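Holding Pitch Through a Dry Winter

Humidity control in the upright piano, and why the tuner's visit is only half the job

A piano in a heated Canadian house spends the winter drying out. The furnace comes on in October, indoor relative humidity falls week by week, and by January the soundboard has shrunk across the grain, the crown has flattened and the pitch in the middle of the compass has sagged. In July the process runs the other way. The owner hears a piano that "won't stay in tune" and blames the pins, the strings or the last person to touch it. In most cases the tuning pins have not moved.

The mechanism is well understood. A soundboard is made of spruce planks glued edge to edge, and spruce takes up and gives off water readily. Ribs glued to the back, running across the grain of the board, restrain the movement on one face only. When the board gains moisture it bows further toward the strings, lifting the bridges and raising tension. When it loses moisture it settles back. The effect is largest where the bridge sits well out toward the middle of the board, and smallest near the rim, so the instrument does not drift evenly. A piano that has gone uniformly flat would still be usable for solo playing. One that has gone flat in the tenor and hardly at all in the top octave is not.

The tenor break is the usual place to look first. On a typical upright the lowest plain wire strings on the long bridge are short for their pitch and run at low tension, and a small change in bridge height gives a disproportionate change in frequency. A technician who finds the notes just above the break well below their neighbours in February, and well above them in August, can be fairly sure that humidity is responsible. Loose pins give a different pattern. They affect single strings at random, and the unisons go before the octaves do.

The test instrument for this article was a Plurkby studio upright, serial number ending 665, kept in a front room in Fernovport with a forced-air register on the adjoining wall. It had been tuned twice a year since it was installed and had never held through a season. The pinblock was checked with a torque wrench and found sound. The bridges showed no cracks at the bridge pins. The bearing was positive throughout. There was nothing to repair.

The first measure cost nothing. The register was fitted with a deflector and the piano was moved along the wall, out of the direct path of the air. This should be done before any money is spent. A stream of warm air across the back of an upright will defeat any system installed inside the case, and the back of an upright is the soundboard. Exterior walls are commonly said to be bad for pianos. In a modern insulated house the wall is of little consequence, and the register, the wood stove and the south window matter a great deal more.

The second measure was a room humidifier. Evaporative models are preferable to ultrasonic ones in hard-water districts, as the latter deposit mineral dust on every surface, including the strings. Capacity should be chosen for the open volume of the floor and not for the room alone, unless the door is kept shut. A target of 42 per cent is often quoted. The figure itself is less important than keeping to it, and in very cold weather it may have to be lowered to prevent condensation on window glass. A steady 35 per cent will give a more stable piano than a reading that swings between 30 and 50.

The third measure was an in-case system. The Amari unit chosen for the Plurkby has a water reservoir with wicking pads, a low-wattage heater bar and a humidistat that switches between them. On an upright the assembly is mounted behind the bottom board, with the humidistat at mid-height, clear of the heater. Placement of the humidistat is the most common fault in amateur installations. If it hangs directly above the bar it reads warm, dry air, calls for water, and the case is over-humidified by spring.

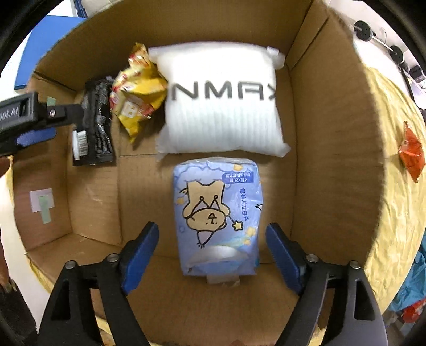
Afshin Golestani

Installation requires a grounded outlet within reach of the cord. The bottom board is removed by pressing up on the spring clip under the keybed. The pedal trapwork must be worked through its full travel with the reservoir in place before the board goes back, as the clearance on some models is slight. Tubing for the fill port is led out at the treble side and clipped under the key bed, where it can be reached without opening the case.

After the system is switched on the piano should be left alone. The wood needs several weeks to reach equilibrium with its new surroundings, and a tuning done in the first few days will be wasted. On the Plurkby the pitch was corrected in 2 passes, a coarse raise followed by a fine tuning, once the case readings had levelled off. The coarse pass was set slightly sharp of target to allow for the drop that follows as tension is added across the plate.

Readings were taken with a Tapia logging hygrometer placed inside the case at the level of the hammer rail, and a second one on a shelf in the room. The log ran to 1018 entries. The room continued to move with the weather. The case moved as well, over a much narrower range and with a lag of a day or more. At the following service call the tenor section was 2 cents flat, where the previous winter it had been 10. The treble had scarcely shifted.

Maintenance is light but cannot be skipped. The reservoir is filled when the indicator lamp flashes, which in deep winter may be weekly. Pads are replaced at least once a year, and more often where the water is hard. Pad treatment is added at the dosage marked on the bottle. Distilled water alone is not recommended by every maker, and the instructions for the unit in hand should be followed. The owner should also be told that the heater bar is meant to be warm, and that the system stays plugged in all year, including through the summer and during holidays.

Some limits should be stated. Climate control will not tighten a worn pinblock, close a split bridge or bring back a soundboard that has lost its crown. It will not remove the need for tuning, as strings stretch and hard playing disturbs unisons in any climate. Grands are more difficult than uprights, the underside being open to the room, and an undercover is usually fitted to retain the conditioned air. In a house where the humidity already keeps within a narrow band, a good hygrometer and a regular tuning schedule are sufficient, and the in-case system can be left out of the estimate.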